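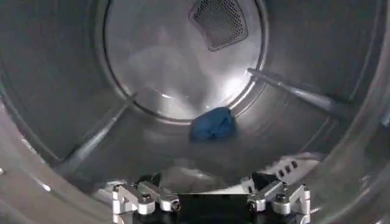

Humaira Mengal asked after the last class whether a habit tracker still works if you fill in the whole month on the final evening. It doesn't, although the page looks lovely. Please bring it anyway and we'll see which squares you believe.

Unit 5: Weekly spreads

Reading: the Gondal handout on grid spacing, both sides.

A weekly spread has one job, and it gets lost under the banner. Start with the days. Give each one a box you can write in with your normal handwriting, as opposed to the handwriting you use on page one of a new notebook. Leave the weekend smaller if you must. Most people regret this by February.

Headers come second, in pencil. Washi tape comes last and doesn't count as a header.

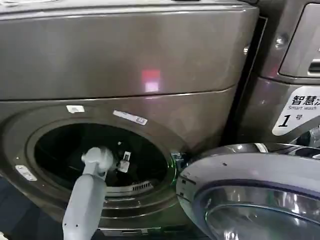
Clerkness Evening School, Department of Paper Crafts

Exercise A. Rule a blank spread in 5 minutes, no stickers. Swap with a neighbor and plan their week in it. Complaints go in the margin.

Exercise B. Take one old spread and circle everything you looked at twice. Talha Soomro circled a doodle of a snail, and we accepted it.

Due 22/06/2026: two finished spreads and the index page. Yes, you need an index page. Dot grid or plain paper, loose sheets clipped together, name on the back.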